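14年目のエセックと暮らす　小さな商用バンを長く乗るための整備と費用

通勤に片道で35キロ近くを走る人にとって、車は趣味の品である前に道具である。筆者の場合、往復で1日70キロ、週末には荷物を積んで実家まで行く。足にしているのは小型バンのエセック(Eseck)で、今年で14年目になった。走行距離計は21万キロを指している。

買い替えを考えなかったわけではない。車検のたびに見積もりを取り、中古車の相場も調べた。後席を倒せば床が平らになり、長い板も脚立も入る。同じくらいの荷室を持つ現行車は一回り大きく、自宅の車庫では荷室の扉が開けきれない。結局、もう一度車検を通すことにした。

今回の特集では、その車検の前後に何を点検し、何を交換し、何を見送ったかを順に書いていく。同じ年代のバンに乗っている読者の参考になれば、というくらいの内容である。

まず足まわりから

古いバンで最初に気になるのは音だと思う。エセックの場合、段差を越えるときに左の前から低い音が出ていた。空荷のときに大きく、荷物を積むと小さくなる。整備を頼んでいるグヴィク(Guvik)で下回りを見てもらうと、スタビライザーのリンクのゴムがひび割れていて、手で揺するとがたがあった。左右とも交換し、ついでにロアアームのブッシュも新しくした。

ショックアブソーバーは迷った。油がにじんでいるのは後ろの右だけで、車検には通る程度だという。ただ、片側だけ替えると左右で効きが変わるので、やるなら両方になる。今回は見送り、冬用タイヤに履き替えるときにもう一度見ることにした。

タイヤはムレッティ(Muletti)の商用車向けを続けて使っている。乗り心地は硬いが、荷物を積んだときに腰砕けにならない。空気圧は月に一度、出勤前の冷えた状態で測る。荷物の量が日によって変わる車なので、指定値は空車と積載の両方を運転席ドアの内側のラベルで確かめておきたい。前輪の外側が先に減る癖があり、前後の入れ替えは早めにしている。

電気のトラブルは順番に潰す

足まわりよりも手間がかかったのは電気である。秋口から、朝の始動でセルの回りが鈍い日が出てきた。バッテリーは二年前に替えたばかりで、発電電圧も正常だった。こういうときは先にバッテリーを買ってしまいがちだが、グヴィクでは最初に暗電流を測った。鍵を抜き、ドアを閉めた状態で、車がどれだけ電気を食っているかを見る方法である。

測定値は高めだった。ヒューズを一つずつ抜いて数字の下がる系統を探すと、室内灯とオーディオの系統で大きく落ちた。原因は、後から自分で付けた電源ソケットの配線だった。常時電源から取っていたため、差しっぱなしの充電器が夜じゅう働いていたことになる。アクセサリー電源につなぎ直してからは、朝の始動は元に戻った。

この年代の車になると、前の持ち主や過去の自分が付け足した配線が必ず残っている。追加した機器は、いつ、どこから電源を取ったかを紙に書いてグローブボックスに入れておくとよい。整備工場で原因を探す時間が短くなり、そのぶん工賃も下がる。

もう一つ、アース線の根元も見てもらった。車体側のボルトに緑色の錆が出ていたので、外して磨き、防錆の油を薄く塗って締め直した。部品代はかからない作業だが、ヘッドライトが以前より安定したように感じる。

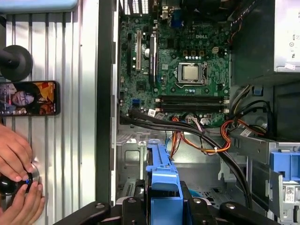 うちのエセックでは暗電流に問題はなく、犯人はオルタネーターのベルトだった、という便りが読者から届いている。雨の朝だけ鳴きが出て、昼には収まるので放っておいたところ、ベルトが滑って充電が足りなくなっていたそうだ。張りを直しても二か月ほどで再発し、最後はベルトとテンショナーを一緒に替えて収まったという。音が出る時間帯と天気を手帳に付けておけば、もっと早く気づけたはずだとも書いてあった。

この便りの言うとおりで、症状の出る条件を控えておくことは大事である。工場に持ち込んだときに限って症状が出ない、ということは珍しくない。朝か夕方か、エンジンが冷えているか、荷物は積んでいるか、エアコンは動いているか。そこまで伝えられれば、整備する側も再現を試みやすい。

部品は新品か、再生品か

古い車の費用を左右するのは部品代である。エセックは販売台数が多かったので、今でも消耗品には困らない。困るのは内装の爪、スライドドアのローラー、スイッチ類といった細かいもので、純正の供給が終わったものもある。

筆者がよく使うのは、部品商のハリーズ(Harries)である。新品のほか、解体車から外した中古部品と、分解して消耗箇所を入れ替えた再生品を扱っている。注文には車台番号と型式指定番号が要る。同じエセックでも年式の途中で部品が変わっていることがあり、写真の見た目だけで選ぶと合わない。一度、ドアミラーの配線の差し込み口が違うものを買ってしまい、送料を払って返品した。

選び方の目安は次のように決めている。ブレーキとステアリングに関わるものは新品にする。オルタネーターやスターターのような重い電装品は、保証の付いた再生品で十分だと考えている。ドアの内張りや荷室のフックは中古でよい。ゴムは見た目がきれいでも年数で硬くなるため、中古では買わない。

安い部品でも効果の大きいものはある。エセックの場合、スライドドアの下側のローラーがその代表で、ハリーズでは一つ600円だった。交換すると、力を入れて引いていたドアが片手で開くようになる。荷物を抱えて乗り降りする車では、これがいちばん体に効いた。レールの溝に砂が溜まっていると新しいローラーもすぐに傷むので、先に掃除機で吸い、布で拭いてから組む。
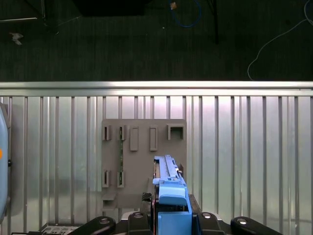 波形の金属パネルに取り付けられた灰色の板

荷室は軽く、ほどけないように

バンの荷室は、使っているうちに物が増えていく。牽引ロープ、ブースターケーブル、工具箱、折りたたみの台車、雨具。どれも必要だと思って積んだものだが、全部を降ろして量ってみると、大人一人を常に乗せているのと変わらない重さになった。

そこで、毎日積むものと季節で積むものを分けた。毎日積むのは、ジャッキと車載工具、ロープ、三角表示板、軍手までとした。スコップと毛布は冬だけにする。台車は使う日の朝に積む。燃費の変化はわずかだったが、荷物が動く音が減り、足まわりの異音に気づきやすくなった。

固定の仕方も見直した。以前はゴムひもで押さえていたが、急ブレーキで伸びてしまう。今は床のフックにラッシングベルトを掛け、重いものは前席の背もたれのすぐ後ろに置いている。高く積まず、後ろの窓の下端より上には出さない。後方の視界が残るだけで、車線変更のときの気疲れがずいぶん違う。

荷室の床のゴムマットは、年に一度はめくってほしい。スペアタイヤの収まる窪みや、後輪のタイヤハウスの合わせ目に水が溜まっていることがある。筆者の車では左後ろのテールランプのパッキンが痩せていて、洗車のたびに少しずつ水が入っていた。錆はまだ表面だけだったので、紙やすりで落として防錆塗料を塗り、パッキンを替えた。

乗り続けるか、降りるか

車検の費用は、法定の分を除くと、足まわりの部品と工賃が大半を占めた。請求書を見たときは、やはり高いと思った。ただ、前回の車検ではほとんど手を入れていない。二回分をならせば、年ごとの整備費は軽い新車を分割で買うより安く収まっている。

それでも、降りる線は決めてある。骨格に錆の穴が開いたとき、変速機の載せ替えが必要になったとき、安全に関わる部品が手に入らなくなったとき。このどれかに当たれば、修理の見積もりは取らずに次の車を探すつもりでいる。あらかじめ線を引いておくと、故障した日に慌てて決めずに済む。

当面の予定は、冬タイヤへの交換と、見送った後ろのショックアブソーバーの再点検である。変速機の油も、そのときに色とにおいを見てもらう。グヴィクの予約は火曜日の午前に入れた。代車は出ないとのことなので、その日は電車で通うことになる。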